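**Zosutberg opens a new snack counter range for small shops and canteens**

ZOSUTBERG, January – Haberkorn presents Gorkance, a family of racks, trays and baskets for counters where drinks and snacks are offered side by side.

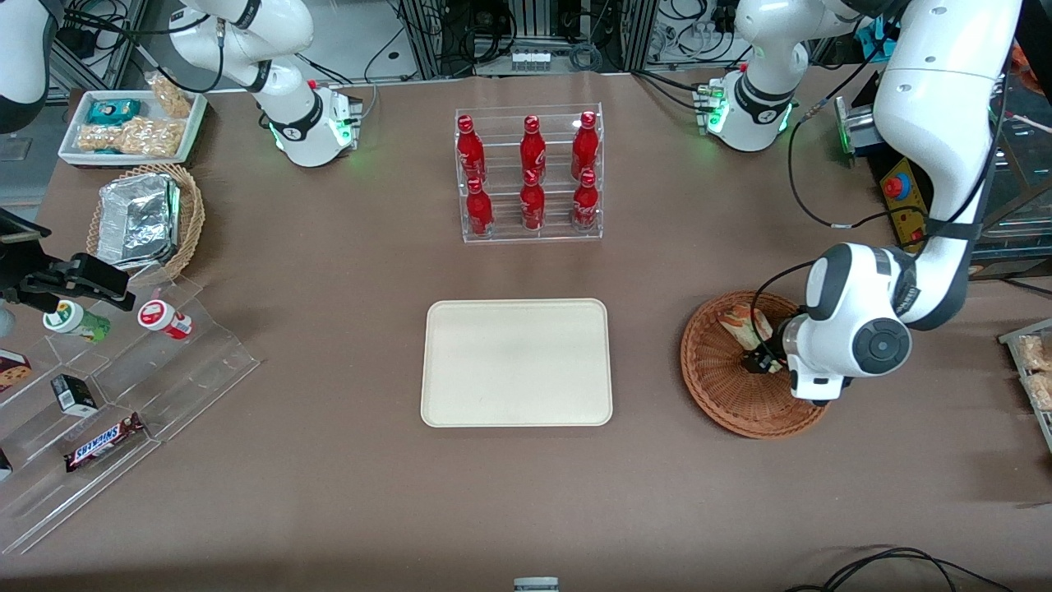

## What is in the range

The clear bottle rack has two tiers, so the labels in the rear row stay easy to read. Rectangular trays come in white and cream, and the round woven basket is made for wrapped sandwiches. All 7 pieces can be ordered separately.

"Our customers asked for a counter that looks tidy also at the end of lunch," says Zewditu Alemayehu, range manager at Haberkorn. "We tested many colours and kept the calm ones."

The first 400 sets are in the warehouse at Zinow. Shops can order from the end of January.

**Contact:** Haberkorn press office, Zosutberg, extension 598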